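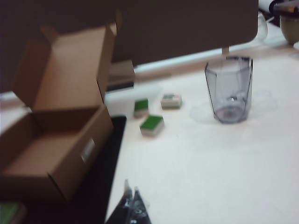
March, started 8:40 a.m.

Comp adjustments for the Dotbridge listings, continued from last entry. Goal for this session was to get the square footage adjustment settled so we can stop changing it every time a new listing comes in.

Pulled the closed sales for Dotbridge and Sakness into one sheet. Took out the estate sale on the corner lot and the one between family members, as neither was exposed to the market. Left the flip in for now, marked yellow. Zundemska export still puts the finished basement area into the main living area column for the older records. Fixed by hand against the county cards. If anyone re-exports, the fix will be lost, so work from the copy called "Dotbridge cleaned" and leave the raw one alone.

Method was paired sales again. Looked for houses on the same street or the next one over, same bed and bath count, same style, sold in the same season, where the main difference was size. Found fewer than I wanted. Only two pairs are good enough that I would defend them to an appraiser. The best one differs by 200 square feet and very little else: both ranches, both with the original kitchen, both on level lots. The other pair is weaker. One of the houses had a newer roof and I don't have a good figure for what buyers in Dotbridge pay for that.

The two pairs do not agree. The first gives a lower adjustment per foot than we have been using, the second gives a higher one. If I take the roof out of the second at anything near replacement cost, it drops below the first, which can't be right either. Buyers don't pay full cost for a roof, they just knock money off when there's a bad one. Leaving the roof at zero for now and saying so in the notes column.

10:15 a.m. Tried the same thing on Sakness to see if the number carries over. It doesn't. Lots there are bigger and the houses are newer, and people seem to be paying for the garage and the yard more than for the extra room inside. Decision: keep separate sheets for the two areas and stop using one figure for both. I should have done this last fall.

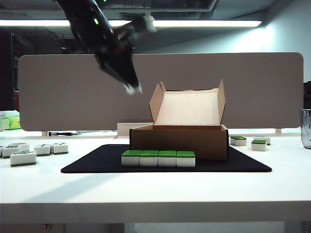
Arm above the open box, ceiling light behind.

Went over the Sepúlveda listing with Cuiping Yin after that. The sellers want the addition counted at full value. County card does not show it, and there is no permit in the file yet. Cuiping thinks the permit exists under the previous owner's name. She is calling the building office. Until we hear back I am running the house two ways, with and without the addition, and keeping both on the same page so it's clear which is which.

Note on the addition: the ceiling is low at the back and the heat is a separate wall unit. Even with a permit I would not give it the same rate per foot as the rest of the house. Wrote it up on its own line.

Also changed the price steps in the sheet. Adjusted values were coming out to the dollar, which looks more certain than it is. Now rounding to the nearest 2,000 at the end. The individual adjustments stay unrounded so they can still be checked. First try rounded each line as well and the errors piled up in the same direction, so don't do that.

Condition scores still bother me. We are taking them from listing photos and remarks, and the remarks are written by whoever is selling. "Well maintained" seems to mean anything from a new furnace to a mowed lawn. Cuiping scored the same set of houses without seeing my scores. We matched on the good ones and the bad ones and split on most of the middle. Her scores ran lower on kitchens, mine lower on windows. Used the average for this round, but a written guide would be better. She has started one in the shared folder.

Seller concessions: missing for several of the Sakness sales. Agents leave the field blank and it isn't safe to read a blank as none. Called two listing offices, one called back and gave me the amount. The sheet now has a separate mark for "unknown" so it doesn't get treated as zero.

To do:
Ask Zundemska support about the basement column.
Permit answer on Sepúlveda (Cuiping).
Look for more pairs in Dotbridge, go back one more season if needed and adjust for time.
Decide whether the flip stays in. Run it both ways first.
Drive past the Dotbridge ranches – the photos for one look older than the sale.

Stopped 12:30 p.m. Cleaned sheet saved, printed copy in the binder behind the Sakness tab.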